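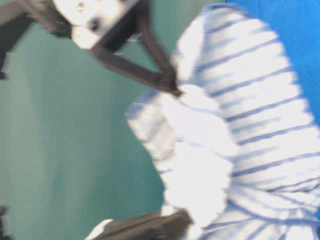

Attachment 1: striped cloth, white and blue

Ticket: Wenar label printer drops off the network after sleep
Site: Tarkgate, back office
Status: Open, waiting on reporter
Priority: 3

Symptom: printer goes offline after 28 minutes idle. Panel still shows a valid address. Ping fails from both desktops. Power cycling restores it until the next idle period. Jobs sent while it is offline stay in the queue and print twice after the restart.

Firmware updated in February. No fault logged before the update.

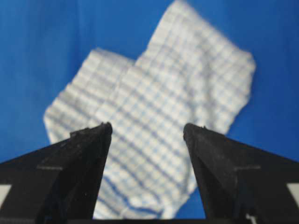

Steps so far:
Replaced the patch cable. No change.
Moved to port 6 on the Pruseck switch. No change.
Set a fixed address outside the DHCP range. No change.
Turned off energy-efficient Ethernet on the port. Printer stayed up for 2 hours, then dropped again.

Switch log shows the link going down and coming back at 100 Mb half duplex. Before sleep it negotiates full duplex. Both ends are set to auto.

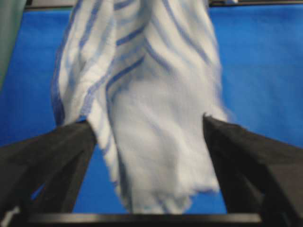

Does the drop also happen with deep sleep turned off in the printer menu?
Not tested. The menu only offers Min and Max for the sleep timer, and Min still lets the network card power down. Turning it off requires the service menu, and we don't have the code.

Next: force 100 Mb full on both ends, leave the timer at Min, and clear the queue before the test so the duplicate jobs don't confuse the result.

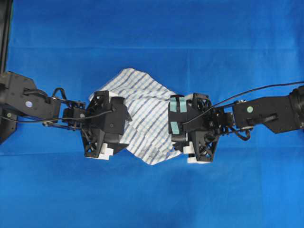 Reply from Pruseck support: forcing duplex is fine as a test, but please set the printer first and the switch port second, or you will lose the web page halfway through. Send the port counters from before and after one full sleep cycle. Late collisions are the value we need.

Counters reset at 14:10. Test running.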